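Monday, March 21, 2022

We went to the open day at Kohlhase in Wondthorpe. I had meant to go in February, but the train times didn't suit, so it was March or wait another year. The walk from the station is uphill and the signs stop at the second roundabout. Keep left there.

The sign-in desk is just inside the gate. Visitors get a paper badge and a map of the building, printed on both sides. Damir Gashi met our group and took us up to the small tables on the second floor, which was the part I wanted to see. Downstairs is mostly shelving and pallets. The current list has 2,598 items on it, and a lot of them are lids.

Upstairs I spent most of my time with the tabletop set they call the Fotus. It's mint green, with a grill under a lid on one side and a round black pan set into the other. The two knobs are at the front, on a black panel. There was a mint-green plate on the table as well, and a couple of shrimp in the pan. They took up very little of it, and I think the pan would be a sensible size for two eggs.
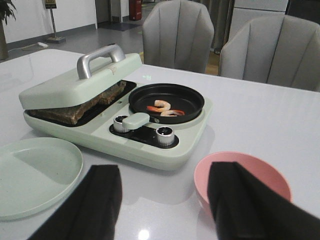
Can you see the upstairs tables without joining a tour?

You can go up alone after the last group has come down, but the stairs close half an hour before the gate does.

I liked the handle on the lid. It's a silver arch, long enough to get a whole hand around. Most of the ones I've owned had a small tab at the front and I never got on with it. The lid and the base are the same green, and the plate matches too. Dolores Ruiz-Ortega, who came with me, thought it was too much green for one table. I didn't mind it.

We talked for a while about bread. A plain white sandwich slice with a dark brown crust is what I'd use at home, so I was glad to see one. Damir said people ask him about thickness more than anything else - whether a thick slice will stop the lid from coming down. His advice was to bring the lid down gently and leave it there, and not to lean on it.

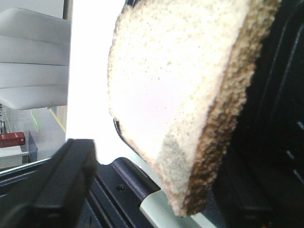 Hiwot Mamo wrote after I posted the first half of this to say that she cuts her bread the night before and leaves it under a cloth, and that it holds its shape better when she presses it. She also asked me to mention that the second parking lot at Kohlhase is gravel, for anyone bringing a stroller.

Back to the table. With the lid down on something thick, the edges stick out over the black grill plate. I'd trim them, or put up with it. The pan has a raised rim, and a short handle in the same green comes out toward the front, over the knob panel. I would have liked it longer. There was a pink bowl out too, a deep one, and it was the only thing on the table I would have bought on the spot. They don't sell anything on open day. 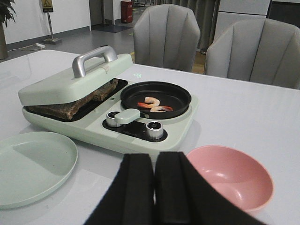

## Lunch and the rest of the afternoon

We ate at Iker, across the road. Soup and rolls, paid at the counter. The line was long but it moved. Go before noon if you can.

Afterward Tetsuya Hirano gave a short talk on hinges and latches. I expected to skip it and ended up sitting through all of it. He had sample lids to pass along the rows. After that I went back up for a second look at the little latch tab on the side of the Fotus, just under the lid, which I had missed the first time around. The chairs up there are light gray with ribbed backs. 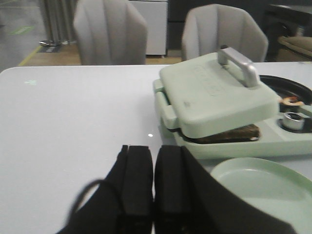 587 words

The gate closes at four. We were told attendance last year was 2,509 over the whole day, and the stairs were busy enough this time that I believe it. Coats can be left by the desk. Vangelis Mavromatis is the name to write to if you want a place on the morning tour - he answers on weekdays only.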